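**Visit report: Zerkska demonstration rooms, Plonside**
Prepared for the Peixoto Technical Training Association
Date of visit: 19 April 2019

The Association was received at the Plonside site by Aurora Falcão, who is responsible for data collection at Zerkska, and by Sérgio Godinho, who maintains the hand-held equipment. The purpose of the visit was to learn how everyday table tasks are shown to a robot by hand, and to judge whether a short course on the subject could be offered to our members in November.

The morning opened with a talk in the ground-floor meeting room. Ms. Falcão explained that the company stopped using remote control for most table work last year. An operator seated at a remote station needed a long period of practice before the movements became smooth, and the robot itself was occupied the whole time. With hand-held grippers the operator works directly at the table, and the recorded hand paths are later converted for the arm. Remote control is still used at the Follolham site for heavier parts.

Our group then moved upstairs, where work was in progress at a round table. The task of the day involved small household items and shallow trays. 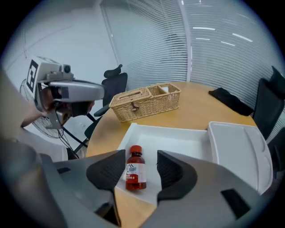

*Figure 1. A red-capped bottle standing in the white tray, between the gripper fingers.*

Mr. Godinho drew attention to the ribbed inner faces of the fingers. He stated that smooth pads had been tried first and were given up after repeated slips on glass. Operators are asked to approach an object slowly, to pause before closing, and to keep the wrist steady during the lift. A demonstration that includes a hurried approach is normally set aside, even when the object ends up in the right place.

The square black-and-white markers on the devices were also discussed. They allow the position of each hand to be followed during a recording, and operators learn to avoid turning them away or covering one with the other arm. Several members of our group asked whether this was tiring. Ms. Falcão replied that a session is limited to 40 minutes and is followed by a rest of 16 minutes - a rule the operators themselves requested.
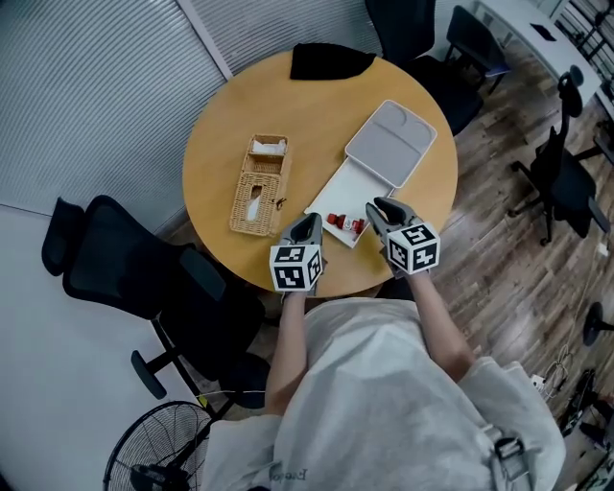 *Figure 2. Two-handed work at the round table, with a gripper in each hand.*

Two-handed tasks take longer to teach. The hands must be coordinated, and new operators tend to let one gripper drift while attending to the other. Zerkska therefore begins with one-handed lifts and adds the second device in the second week. At the time of our visit the table-task collection held 1613 accepted demonstrations, against a target of over 3000 for the year.

Discussion after lunch turned to review methods. Each recording is watched by a second person, who may accept it, reject it, or return it with a note. Our members considered the written notes to be of particular value for training, and Ms. Falcão agreed to share a set with names removed.

**Points for follow-up**

- Mr. Godinho will send the operator checklist and the care instructions for the finger pads.
- The Association will propose two dates in November for a one-day course at Plonside.
- A separate visit to Follolham, to see remote control in use, is to be requested in writing.

The Association thanks Zerkska for its hospitality and for the time given by its staff.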